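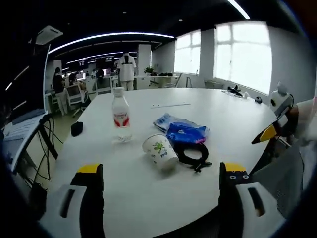
Lestby tabletop clearing: progress report to Clilteck, second period

April 22, 2021

Summary

The work in this period was on teaching a two-finger gripper to pick up mixed items from a table, using recordings made by people with a hand-held version of the same gripper. We now have 776 usable demonstrations. A policy trained on all of them picked up the requested item in 51 of 100 test trials. The policy from the first period managed 30 of 100 on the same test. We had hoped for a larger gain and the reasons we fell short are set out below.

What changed in the method

In the first period each demonstration began with the gripper directly over the item. The policy learned to close on things but was poor at getting to them. We now ask the person recording to start from wherever they happen to be standing, often off to one side and with the gripper tilted, and to move in at a normal speed. They do not tidy the table first. Bottles, paper cups, plastic bags, straps and flat packages are left as they fall, and a cup on its side is as good as a cup standing up.

We also stopped cropping the recordings. The wide view takes in the ceiling, the windows and people elsewhere in the room, and we were worried the policy would latch on to these. When we trained with and without cropping in March, the uncropped version did better. Our reading is that the room helps the policy work out how the gripper is tilted, but we have not tested this separately.
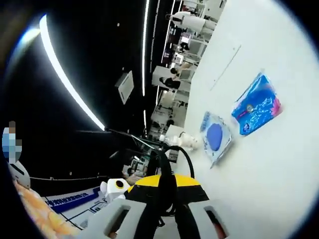
Fabian Fankhauser

Results by type of item

Bottles and standing cups are no longer the main problem. Most failed trials fall into two groups.

Flat packages are the larger group. The fingers need to come in low and catch an edge, and the policy tends to come down too steeply and press on the middle. Clear plastic makes this worse. On a white table the edge of a clear pack is hard to find in the camera view, and the policy often closes short of it.

Crumpled bags are the other group. The gripper usually gets hold of something, but the bag slips out on the way up. Our scoring counts this as a failure, in line with the test plan agreed at the start.

We tried adding Nitura, the motion-smoothing module from Le Goff, to the recorded paths before training. It made the arm's movement steadier and did not change the number of successful picks. We will keep it in because it makes failures easier to study on playback.

Problems and delays

Cable snags cost us several recording sessions. The bundle on the hand-held unit was too short for people working at the far side of the table, and some recordings had to be thrown out. A longer set has been ordered and will be charged to the existing equipment line.

Two of the people who record for us approach flat items in very different ways, one sliding and one pinching. Mixing the two styles may be hurting the policy. We are labeling the recordings by style so that we can train on each alone.

Next period

We will record more flat and clear packages, run the comparison of sliding and pinching, and repeat the full test with a darker table surface. No change to the budget is requested. The test logs and the scoring sheet are in the shared project folder under the March heading.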